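Mugs, plates and the small kitchen at Terside

We finally have a shared kitchen at Terside that I'm not embarrassed to make tea in, and a few of you asked to see it, so here goes! It isn't fancy. Shota Shibata and I spent most of February arguing over where things should live (he's a cupboard person, I'm a leave-it-on-the-rack person) and this little gallery is mostly about the washing up, which is where all the arguing ended up.

I'll start with the mugs, my favorite part.
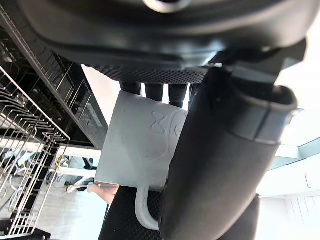 I have strong feelings about mugs and I won't apologize for them. Thin ones lose the heat, and anything with a tiny handle goes straight to the back of the shelf. We went through a box of 15 odd ones from the old Pundton office before settling on which to keep. The pale grey one with the raised hourglass shape on it made the cut right away, partly for the nice thick handle and partly because I can find it by touch before my first coffee. Felista Chege wants one for her desk. She can get in line.

Next up, the drying rack, or as Shota calls it, the second cupboard.
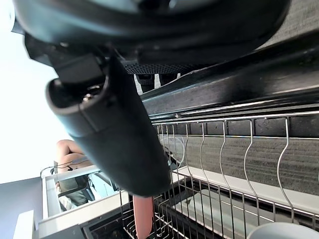
Racks are where I get picky. My last one at home was a flat plastic thing and every plate slid into the next one, which drove me up the wall. What I like is a bit of shape in the wire, and the thin rods in this one have a soft S-bend to them, so a plate gets its own slot to lean in. Long-handled things just get poked in wherever there's a gap, like the salmon-pink handle sticking up there. Not tidy, but it works for me! I give the tray a wipe when I remember, usually at 4 in the afternoon when I'm avoiding something else.

The big debate was what goes in the dishwasher and what gets done by hand. Felista's rule is that if you'd be sad to lose it, you wash it yourself.
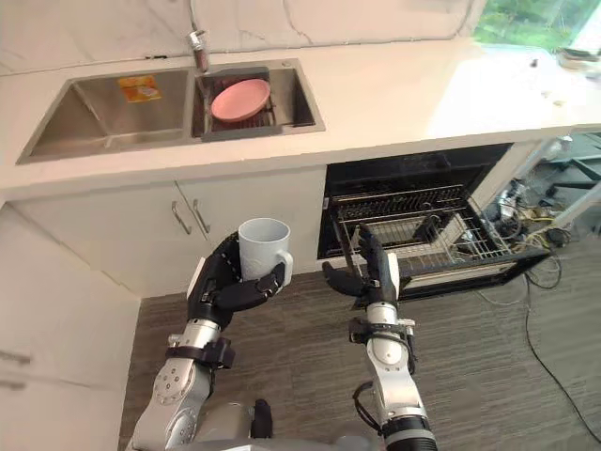 I'm softer on this than she is. Plates go in, everyday mugs go in, and I only hold back the good knives and the wooden spoons (we lost 2 of those to splitting before I learned). Shota used to work in a café in Sturport and he loads from the back, always, big things first. I used to laugh at him for it and now I do it too.

Last one, and then I'll let you go and put the kettle on.
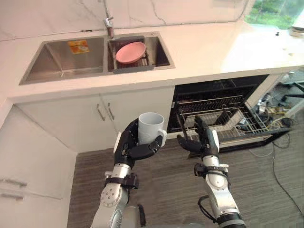 The other thing I picked up from him is doing it in small goes. One mug, one plate, done, back to whatever you were up to. At our old place on Khaemba we'd let it all pile up until 12 people needed a cup at once, and then everybody got cross. I've got the spice shelf to sort out next, so I'll put those pictures up when I can stand to have anyone look at it.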